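Loud Masters Are a Packaging Problem

Aníbal Coelho, Nov 7, 2024

The new Jakside album, Hervieu, runs 14 tracks and has almost no quiet in it. I measured the download and the vinyl transfer. The download sits close to full scale from the first bar to the last. The vinyl cut has audible room between the kick drum and everything else. Both come from the same mixes.

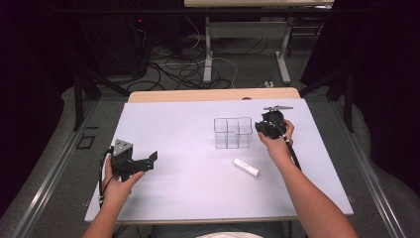 Labels still treat the digital master as the default and the record as a collector's item. For a band like Jakside, that order should be reversed. The drummer plays with a wide range of touch, and on the download the ghost notes come out as loud as the backbeat. The title track loses its build entirely.

The usual defense is that a loud file competes better in a playlist. Most streaming services turn loud tracks down on playback, so the advantage is gone before the listener hears it. The clipped peaks stay clipped. 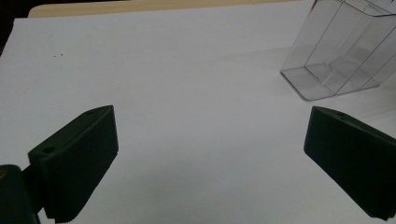 Mivik pressed 2,000 copies of the record and sold the last 200 at shows. The label could offer the vinyl master as a file at little cost. Jamlow did this with its December reissues, and the quieter versions were simply listed as a second download.
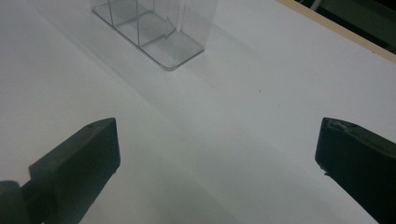

Should a listener without a turntable skip the album?

The songs are strong enough to survive the download, but play it at moderate volume and start with side two, where the arrangements are thinner and the limiter has less to do.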